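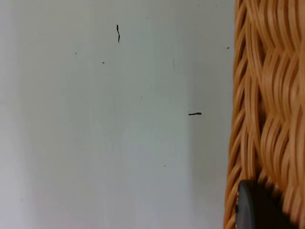
Basket exchange moves to the Orness hall

The household basket exchange will run again in March, this time in the lower room of the Orness hall. Doors open at 9 a.m. and close at noon. The Rurkano shop will be used for drop-off only, so please don't go there expecting to browse.

Last year 1,275 items came in and nearly all of them went out again. Woven baskets made up a large share, followed by storage boxes, trays and kitchen jars. We expect more baskets this time, as the Plonavura branch has closed its own exchange and is sending people to us.

A few changes to note. Items must be clean when you bring them. Last year a lot of the morning went to wiping tables, and light tabletops show every hair and speck of dust that falls out of a weave. Shake the basket outdoors first, turn it upside down and tap the base, then go over it with a vacuum brush. A dry paintbrush gets into the corners where the sides meet the bottom. If it still sheds after that, line it with a piece of old sheet before you bring it in.

Don't soak baskets. A damp cloth is enough for most of them, and they need a full day to dry with air on all sides. Baskets that smell musty will be turned away at the door.

We can take baskets with a loose handle or a broken strand as long as the damage is marked. Tie a tag to it and write what is wrong. There is a repair table by the side entrance with twine, wood glue and clamps. You do the work yourself, but the tools are free to use.

We can't take anything larger than a laundry hamper, anything with mold, or wicker furniture. The Dal Bello yard takes furniture most mornings – call ahead, as space there is short.

The exchange works on tokens as before. One item in, one token out, up to 12 per household. Tokens left over from last year are still good. If you have nothing to bring, you can come in after 11 a.m. and take what is left without a token.

Tables will be sorted by size this year instead of by type. Small items go nearest the door, large ones along the back wall. Please put things back where you found them if you decide against them.

Parking behind the hall is limited. The lot across the road is open until 1 p.m. and costs nothing. Bring your own bags, and something soft to pack around jars.

Drop-off at the Rurkano shop is open for the two weeks before the exchange, from 10 a.m. to 4 p.m. Leave items inside the door – not on the step – and collect your tokens at the counter.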